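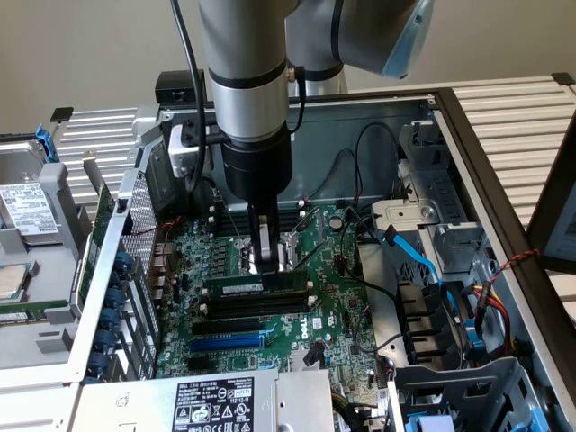
Refurb line going to arms, what happened to your bench people?

wundton_bench
Posted 7:40 am
Our shop started on this in September. Ellero cell, one arm, old office desktops. It seats memory in the boards and a person does everything else: opens the case, pulls the drive, checks the socket, closes up. We had 20 people on benches before and we have 20 now, but the work is different and not everyone likes it. Looking to hear from other places.

kelp77
Posted 8:15 am
We run two cells at Purier. Nobody was let go. What changed is the pace. You used to set your own order for the day, now you prep cases so the arm doesn't sit waiting. I did 97 cases last shift and I barely remember any of them.

dimmslot
Posted 8:22 am
My thumbs quit hurting. Pushing modules in all day for years is bad on your hands. I'd take the arm over that any time.

kelp77
Posted 8:31 am
Fine, but now my shoulders hurt from lifting cases onto the fixture. Same pay too.

oldcaddy
Posted 9:04 am
Disagree that nothing is lost. New hires here learn to load and unload. They don't learn what a module feels like when it isn't seated. When a case fails test it comes to the same three of us and the pile was 247 deep last month.

dimmslot
Posted 9:10 am
That's a training problem. Put them on the fail pile one day a week.

oldcaddy
Posted 9:18 am
I asked. Was told the Ibrahim contract is 905 units and there's no time for it.

wundton_bench
Posted 12:05 pm
We do rotate, half a shift on fails. It costs us output and the manager complains, but people stay. The part I haven't solved is who clears a stop. Right now only the lead is allowed to, so everybody stands there.

kelp77
Posted 12:20 pm
Get two more people signed off on it before you add a second arm. We waited and it was a mess.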